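Ristgate fitting notes, September 18, 2024

# Black Mesh, Pale Surfaces

Working page for the Ristgate textile sheets. Entries cover knit mesh in black, how it reads next to smooth matte material, and how it is stored and cleaned between uses.

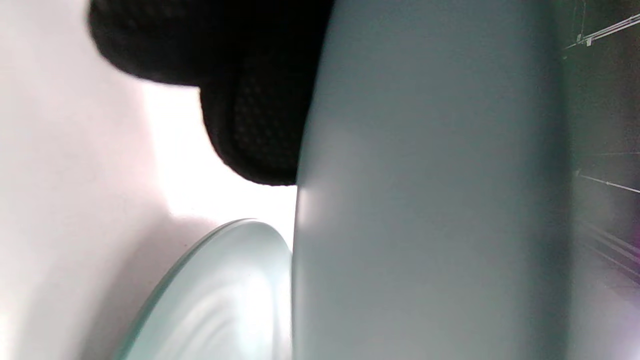

Carys Bowen wrote back that black mesh should always be checked against something light, as a dark table hides pulled loops and she has missed two that way. She also asked for the cleaning interval to go on the page, so it is now in the notes.

**Mesh against smooth grey-blue.** The fine, regular pattern shows best on the lower, rounded part of the black fabric, where it picks up a little light. Higher up the same black goes nearly solid. The grey-blue surface beside it is matte and shows no texture.

**Light.** A bright white background is useful for the outline of a dark fabric and less useful for its surface. For checking the knit itself, use side light at a low angle and turn the piece once by 90 degrees. Open holes, snags and flattened areas show up at different angles.

**Handling.** Lift mesh with the flat of the fingers. Rings and rough nails catch. Do not hang a piece by a single loop — the weight pulls the knit out of square and it does not fully recover.

**Cleaning.** Lint roller first, then a damp cloth. Cold water only if the piece has to be washed, 15 minutes at most, no wringing. Dry flat on a white towel. Black dye transfer onto the towel should be logged on the sheet.

**Storage.** Flat, one layer per sleeve, 12 sleeves to a box. Mesh stays away from hook-and-loop tape. Box labels follow the Zarnmont numbering, so black knit mesh is filed under 407 whatever the hole size.

**Open items.** Viorica Berisha has the old sheets from February and is merging the remarks column. The Policarpio samples are not entered yet. Hole spacing is still recorded in two different units and needs to be converted before the next print — use millimeters for new entries.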